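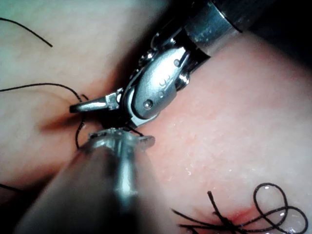 Section 3: Setting Up Your Savell Bench Wheel for Small Pots

Welcome back! If you've worked through Section 2, your wheel is out of its box, the legs are on, and you're probably itching to get your hands muddy. We'll get there very soon, but a few minutes spent on the setup now will save you a great deal of grumbling later (and quite a bit of clay).

Before you begin, have ready: the wheel, the two-part splash pan, the 13 mm wrench from the parts bag, a spirit level and an old towel you don't mind ruining.

1. Put the wheel where you plan to use it. A garage or a utility room is lovely, and so is a covered porch in the warmer months. Leave enough space to sit down with your knees on either side of the pan.

2. Lay the spirit level across the wheel head, first one way and then the other. If the bubble wanders, loosen the lock nut on the nearest leg with the wrench, turn the foot a little at a time, and check again. Tighten the nut when you're happy.

Note: Wheels on wooden floors tend to settle during the first week or two. Check the level again after your first few sessions.

3. Slide the two halves of the splash pan around the wheel head until they click. Run a finger all the way around the gap – the pan should not touch the head anywhere.

4. Set the foot pedal on the towel, on whichever side feels natural, and plug its cable into the socket marked P under the motor housing.

Caution: Always bring the pedal all the way back to its stop before you switch on at the wall. A wheel that starts at full speed can throw a bat clear across the room.

5. Switch on and press the pedal very gently. Let the wheel turn slowly for 3 minutes with nothing on it. A soft hum is fine. If you hear scraping, switch off, unplug, and go back to step 3.

6. Choose your direction with the switch beside the socket. Most right-handed potters like counterclockwise, but do try both, and let the wheel come to a full stop before you change over.

Caution: Never hose down the wheel. Unplug it and wipe it with a damp sponge, and empty the pan before it's more than half full.

If the pedal feels jumpy, see the adjustment screw in Section 5. Spare pans are listed as part 602 in the back of this guide, and Sheena Niven at our parts desk will gladly help you with anything that isn't listed there.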